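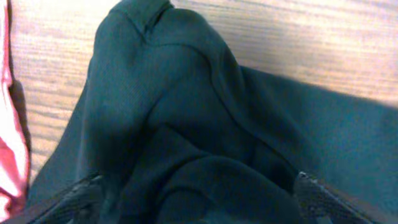 Thierry Huet pergunta se já dá para largar a máquina a dobrar roupa e ir almoçar. Quer sim ou não até ao fim da semana, por causa do pedido da lavandaria da Flernia. Resposta curta: ainda não. Segue a lista.

Verificação de posto – dobragem de roupa, célula Tanoli
Data: 28 mar 2026
Inspeção: Fengying Tang
Revisão: Njoroge Rugemalira

1. Paragem de emergência ao alcance do operador. OK
Testada 3 vezes, cortou sempre.

2. Mesa limpa, sem arestas nem lascas. OK
Madeira clara, reflexos fortes consoante a luz. Ver ponto 6.

3. Almofadas dos dedos sem desgaste. OK com reserva
Trocar em setembro, ou antes se começarem a escorregar na malha fina.

4. Força de fecho dentro do limite. OK
Não subir para compensar falhas de pega. Já se fez isso e rasgou uma bainha.

5. Peça aberta antes da primeira dobra. NÃO CONFORME
Continua a ser o passo pior. Agarra o monte e não o canto. Uma pessoa sacode a peça e está feito, a máquina tenta, larga, volta a tentar. Limite de 7 tentativas e depois chama o operador.

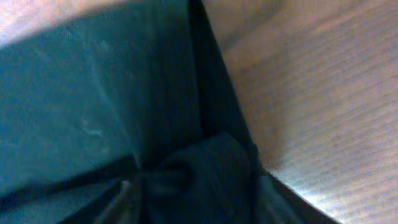 Ponto 5: pano verde-azulado escuro, parte estendida, parte amontoada.

6. Deteção da borda do tecido. NÃO CONFORME
Roupa escura dá sombra escura e o programa confunde as duas. Hugo Deschamps diz que é só afinar a luz. Talvez, mas já se afinou duas vezes. Pedir difusor à Breltari.

7. Cotão e fibras soltas. A VIGIAR
Limpar as lentes no inicio de cada turno. Falta pôr isto na folha do operador.

8. Separação das peças na mesa. PENDENTE
Uma de cada vez enquanto o 5 não fechar. Javiera Lucero quer testar com o cesto cheio, por mim não.

9. Registo de ciclos. OK
3.526 tentados, 344 com intervenção manual. Toalhas quase não contam para este número, são camisolas e mangas que param tudo.

Comentários
Toalhas e panos de cozinha: pode trabalhar, com alguém na sala. Camisolas: só com operador ao lado. Passar a ferro, nem falar disso por agora.
O módulo Sakano para virar mangas do avesso não foi verificado, faltava o cabo.
Njoroge: assinar a folha 2 tambem, ficou em branco da outra vez.
Repetir 5 e 6 depois de montado o difusor.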